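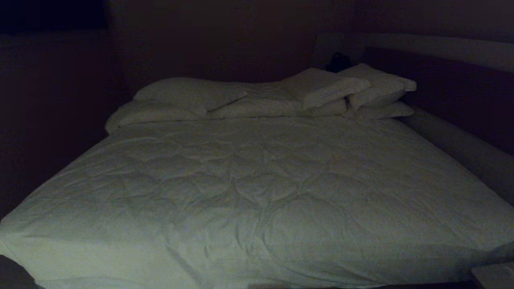 Plasier Community Help
Housekeeping and Facilities > Equipment and Automation

Can a machine make a guest bed to inspection standard yet?

Asked by: Pevley Lodge Operations
Status: Answered (3 replies)

Our property has 14 guest rooms, each with one double bed dressed in a white quilted comforter and several pillows. Management has requested a written opinion on whether any part of the bed-making routine could be assigned to a machine during the coming year. We already operate a robotic floor cleaner in the corridors and are satisfied with it.

The tasks under review are as follows:
– stripping used linen
– fitting the bottom sheet
– spreading and smoothing the comforter
– placing the pillows

Our standard requires that the comforter hang evenly on both sides and that no crease be visible from the door. Turndown service is also offered in the evening. We would appreciate replies from members with direct experience, and we ask that sales representatives identify themselves as such.
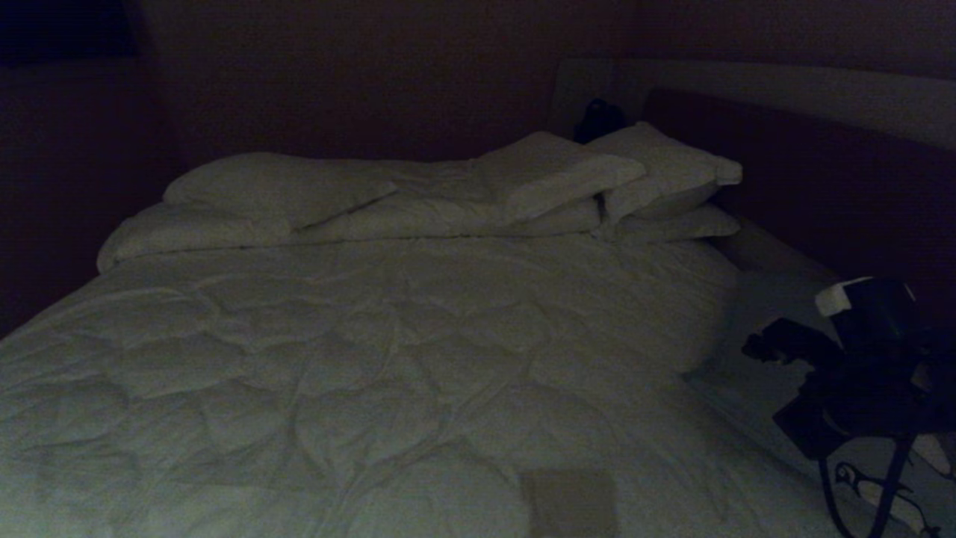
Page last changed: 6 January 2022

Reply 1 (marked as accepted by the asker)

Our department reviewed this same question for a group of small hotels and concluded that unattended bed-making is not ready for daily service. The reasons may be useful for your report.

A comforter has no fixed shape. Each time it is lifted it falls differently, and the machine must find the corners again before it can continue. Quilted covers add a further difficulty. The stitching produces lines and shadows across the whole surface, and a vision system may have trouble separating these from the creases it is supposed to remove. In a room with the lights turned low, white bedding on white bedding offers very little contrast. A turned-down cover with pillows piled at the head is a hard case, as one layer must be told from the next before anything is gripped.

Small items left on the bed are also a concern. A plain card on the cover, or a bag standing near the edge with its straps hanging, must be recognized and left alone or moved with care. A room attendant does this without thought. The Zornis unit we examined stopped and called for assistance whenever it met an item it could not name.

In our trial that unit spread a comforter over a made-up mattress in nearly 11 minutes, with one staff member present throughout. It did not attempt the fitted sheet. Pillows were placed acceptably when they had been set out separately beforehand, and poorly when they were picked from a stack.

Our recommendation was to keep bed-making with staff and to consider machines for moving linen carts and for folding flat items in the laundry. We intend to look at the matter again in February, when the supplier expects to release new gripping software.

Reply 2

No. We asked for a demonstration and were shown a video.

Reply 3

I would respectfully disagree in part with the first reply. The question should be divided by task. Stripping a bed requires little precision, and a machine that pulls used linen into a cart would already be of service, even if it were slow. At the Alarcón guest house, where I supervise six attendants, complaints of back strain relate mainly to stripping and to lifting the mattress corner. Smoothing the top cover is the lighter part of the work.

I would also question whether the room must remain as it is. A lighter cover without quilting, fewer pillows and better lighting during service would all help a machine, and would help staff as well. Guests may have views on the pillows.

I have not tested any such equipment myself. For further reading, please see topic 2677 on powered linen carts, which includes notes on doorway widths and charging.

Was this page helpful? Yes / No
Report a problem with this topic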